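Clamside Careers Board > Interviews & Offers > Sending a thank-you note after a phone screen?

prutley_pam
Posted 10 January 2020
Had a phone screen with Drukell yesterday for a scheduling coordinator spot and it went so well! The recruiter, Puspita Rahman, said I'd hear back in 8 days. Do I send a thank-you email after just a phone call, or save it for the real interview?

grantw2505
Save it. A screen is a checklist call. She probably did 7 of them before lunch and she won't remember a note.

tieu_noodles
Oh, I disagree so much with this! I sent one after every single call when I was looking, and two recruiters wrote back the same day. Keep it short (mine were four sentences, tops) and mention one thing you talked about. For the Tiêu job it was their weekend shift swap system, which I really did think was clever – I'd been fighting with a paper version for years.

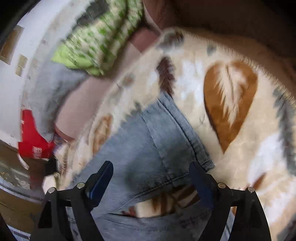
Send it the same afternoon if you can, or the next morning. And please put your full name and the job title in the subject line! Recruiters have a lot of openings going at once and it saves them digging.

grantw2505
Two replies out of how many, though?

tieu_noodles
Fair, I didn't keep track. Still glad I did it, and it took five minutes each time.

Bok-nam Yoon
I hire for a small warehouse team and I'm somewhere in the middle. A note has never moved anybody up my list. But once a guy used his to fix a date he'd given me wrong on the phone, and I was happy to have it. What I don't love is the 200-line essay going over the whole call again.

prutley_pam
OK, I sent it! Three sentences, and I brought up the route planning software she'd told me about. Thanks everyone, I love this board. In-person is in March if I get through, so I'll be back with more questions – starting with what on earth to say about my two-year gap.

grantw2505
Good luck. Start a new thread for the gap, I have opinions.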